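Equipment > Two-arm systems > Domestic task kits
14 shares | 3 comments

Sistitz Two-Arm Kit with the Ultbridge appliance pack: worth the bench space?

Sistitz sells this as a ready-made pair of arms for household appliance work, and the sales sheet leans hard on the word "ready". You get two arms with grippers, a chest-height camera, a small camera at the wrist, the controller and a licence for the Ultbridge appliance pack. The pack is a set of stored routines for doors, knobs and buttons. It costs extra after the first year, a fact you will find on page 67 of the manual and nowhere on the order form.

We bought ours through Indus in October and have been running the microwave routines on it. The maker claims 167 stored appliance motions. A good many of those are the same motion with the left and right arms swapped, so treat the figure as you would the number of programmes on a cheap washing machine. 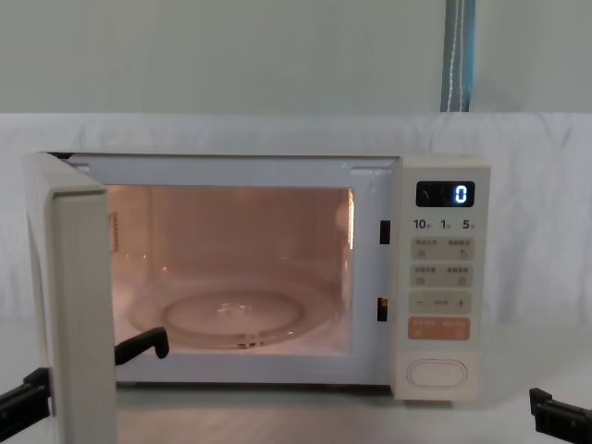
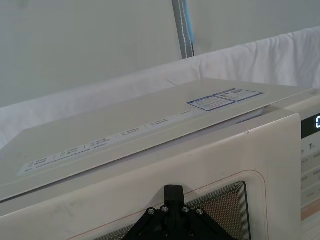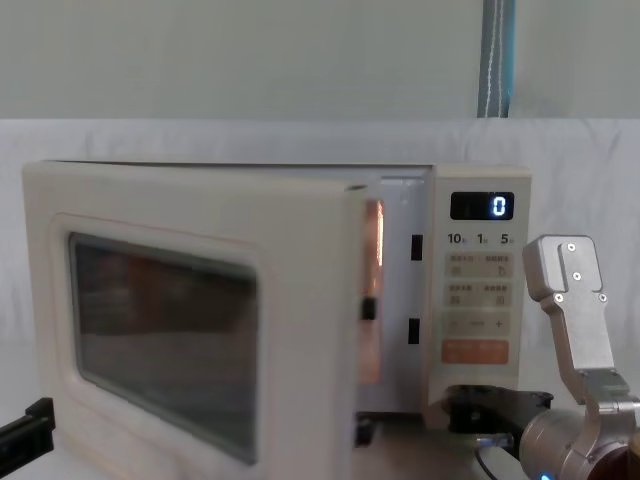
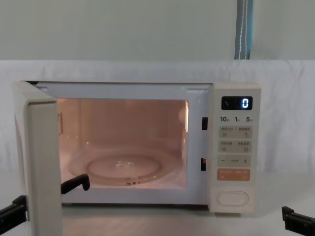

The door routine is the one Sistitz likes to show, and it is the one most buyers will judge the kit on. It splits the work between the arms: the left takes the door, the right is meant for the panel. Fair enough on paper. In practice you pay for two arms and spend a lot of the time watching one of them. With the door wide open in the first and last pictures, the left gripper is down by the door and the right one is sitting low beside the oven, touching nothing. The hooked fingertip is a sensible shape for getting hold of a door edge, I'll give them that. I would still like to know how it copes with a door that has a stiff hinge, or one that opens the other way, and the manual has nothing to say on either.

The wrist camera is the part I'd argue about. It sits close enough to give you the dark mesh of the oven window in good detail, but the gripper's own post stands in front of the top of that window, and from that angle the display was only half in view at the right-hand side. If your job depends on reading the panel, use the chest camera, which gets the whole "0" and the printed 10, 1 and 5 underneath it. Sistitz describes the wrist view as "full coverage". It isn't.

Set-up took us 3 days against the promised afternoon. Most of that went on calibration, which has to be done again if you shift the oven or raise the table. The plain cloth behind the bench is our own. A backdrop is listed as an accessory and I can't see what you'd be paying for.

Support is handled by Tshabalala, who answer quickly and know the arms well. They know the Ultbridge software much less well, and the two firms have a habit of sending you back to each other.

Warranty: 3 years on the arms, one on grippers and cameras. Fingertips count as wearing parts and aren't covered at all.

Should you buy it? If you already have staff who can write their own routines, get the arms without the pack and put the money towards spare fingertips. If you were hoping to unpack it and have it working in your test kitchen the same week, ask Indus for a demonstration on your own appliance first, and don't accept theirs.

Reviewed February 6, 2024
Filed under: manipulators, appliance testing, long-term loans and purchases

Get our equipment round-up by email. You can unsubscribe at any time.
We use cookies to remember your settings. Accept | Manage choices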